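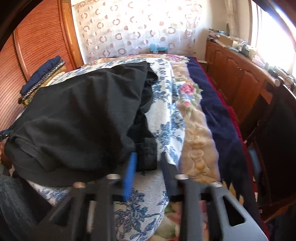
Trerness House - Laundry & Linen Team

Folding a black T-shirt on the bed (and getting the bedding straight after)

Updated 6 May 2019 by Lensa Birhane. Replaces the old sheet on the linen cupboard door, please take that one down if you see it.

Quick version for new starters. No table needed. The bed is the right height and you are in the room anyway.

Before you start

Hands clean and dry. No hand cream, it marks black cotton and you won't see it till daylight. Check the tag for the room number. No tag, goes to Lempi Leinonen, don't guess. Black shirts all look alike and we had 151 items in the unclaimed box last December, most of them dark.

Look over the bed cover too. Crumbs, hair, threads. White fluff on a black shirt takes longer to pick off than the whole fold. Lint roller is in the top drawer of the cart.

Step 1 - Spread it

Drop the shirt on the cover, any old way. Find the hem first. Then the two sleeves. People go for the neck and end up with the thing twisted, start at the hem.

Lay it face down, neck toward the pillows. Pull the hem toward you until the side seams run straight. If one layer is bunched up under the other, put your hand inside and push it flat from the inside. Smoothing on top does nothing, the bunch just moves over.

Step 2 - Smooth

Flat of the hand, middle outward. Do the sleeves last. Shirt hanging over the side of the bed? Slide the whole thing in, don't tug the corner. Tugging stretches the hem and jersey doesn't come back.

Deep creases won't come out by hand. Put it on a hanger in the bathroom or send it down for pressing. Do not iron on the bed. We have had 3 scorched covers and I don't want a fourth.

Step 3 - Fold

Right side in, to the middle of the shoulder. Sleeve back on itself.
Left side the same. The sides should just about meet.
Hem up one third. Then up again to the neck.
Turn it over. Front showing, tag tucked under.

Should come out the size of the gray shelf card. Too wide means the sides didn't go in far enough. Open it and redo, you get fast.

Thick shirts - fold in half instead of thirds or they wont stack. 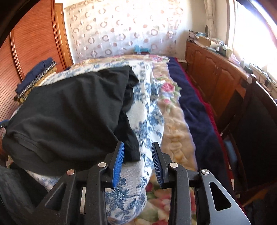 Black T-shirt over the blue-and-white cloth, rose blanket underneath, navy blanket along the side.

Step 4 - Bedding

Shirts off the bed first, into the basket. Then work one layer at a time. Top one off, shake, fold, put on the chair. Next one. Don't try to straighten three layers by pulling at the top one, the bottom one stays crooked and you'll feel the ridge all night.

Plush blanket - goes on flat, pile up. Brush it with your hand toward the foot so the print looks even. Shake it by the window, it sheds.

Thin printed covers with a trim - lift from the middle, never by the trim. Fold with the trim inside so it doesn't catch on the shelf. Loose stitching goes to Paula Pîrvu with a safety pin at the spot. Don't snip threads yourself.

Dark blankets - fold long and narrow and leave along one side of the bed, or across the foot if the resident likes it there. Ask. Mr. Hladun, for one, wants his by the wall and will tell you so.

Washing notes

Black shirts inside out, cold, short spin. Never in with the plush, you will be picking pink and cream fuzz off for a week. New navy blankets get washed alone the first two times. They bleed. Blue-and-white covers on warm, no bleach, it turns the blue sort of purple.

Dryer low for the plush or none at all. High heat mats it down and there's no fixing that.

If you get stuck

Missing tags, mixed up rooms: Lempi, ext. 151.
Mending: Paula, basket by the back stairs, emptied most mornings.
Cart supplies, lint rolls, pins: leave a note on the clipboard. Write what you need and teh floor you're on.

Next page: fitted sheets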